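What I Brought Home from the Robot Open Day (Mostly Cleaning Tips)

Posted Wednesday, June 4, 2025

I went to the Gudside open day expecting to stand at the back, eat a cookie and leave after twenty minutes. I stayed the whole afternoon and filled both sides of the program with notes! They have a long workshop out past the lumber yard where they teach two-armed robots to do chores, and watching a machine work through something you do half asleep every Saturday makes you look at your own habits. So this page is half visit report, half tips, and I'm not sorry.

Viorica Mihăilă showed our group around. There were 17 of us, a few kids included, and she let everyone ask whatever they wanted, even the boy who asked four times if the robots could do homework.

Folding towels

The first station was hand towels. The robot laid each one flat and smoothed it before it started folding, every single time. I never do that. I fold in the air, against my chest, and then wonder why my linen shelf looks like a landslide. I've tried it flat on the bed since I got home and the stack stands up straight – try it with the big bath towels especially.

Tip: fold with the tag end on the inside, and put the fold toward the front of the shelf. You can pull one out without dragging the next one along.

Loading a dish rack

Next came plates. Pui-shan Tang, who sets up the kitchen tasks, told us they start at the back of the rack and work forward, so the arm never has to reach over something it has already put down. Well, of course! I have knocked over more glasses reaching across a full rack than I want to admit. Back to front, big things first, glasses last of all.

She also keeps a folded dishcloth under the rack to catch drips, and swaps it at lunch. I've stolen that too.

Sweeping up on a mattress

This was my favorite, and the one I came home and did right away. A bare mattress collects crumbs, bits of wrapper and lint, and a vacuum hose is a lot of fuss for one small mess. At Gudside they use a plain little dustpan and hand brush, one arm for each. A quilted top is harder than a floor, though, with all those seams for things to hide in.
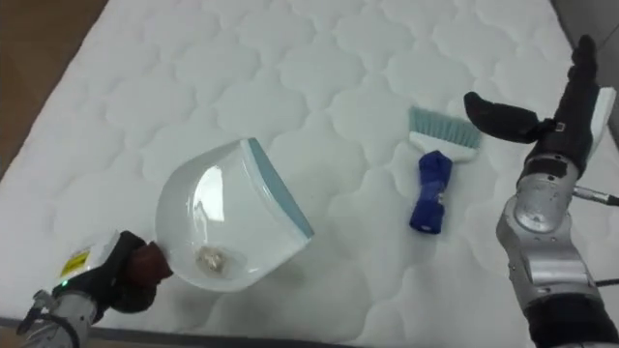
What I wrote down, with my own additions after doing our guest bed:

Keep a brush and pan just for beds and couches. Please don't use the one that does the fireplace.

Press the lip of the pan down a little so the padding rises in front of it. A pan with a soft rubber edge is kinder to the stitching than a hard one.

Brush along the seams first, then across. Short strokes, light hand. If you push hard, the crumbs just dig in.

Tip the pan back before you lift it. I forgot on my first go and had to start over.

Once it's swept, sprinkle on some baking soda, leave it 15 minutes and vacuum it off with the upholstery tool. I do this when I change the sheets for guests, and the room smells so much fresher.

Ksawery Pawlak asked if the brush had to be a special one. Viorica said any soft hand brush will do, and that hers at home came from the hardware store. Wash it in warm water with a drop of dish soap, shake it out and hang it up so the bristles don't bend.

If you want to go

The next open day is later in June, free, and they take 48 people in small groups, so sign up early. Wear comfortable shoes (concrete floor!) and bring a pencil. Parking is behind the building, and the coffee is better than you'd expect.

Next week I'm back to jam jars and how to get the labels off.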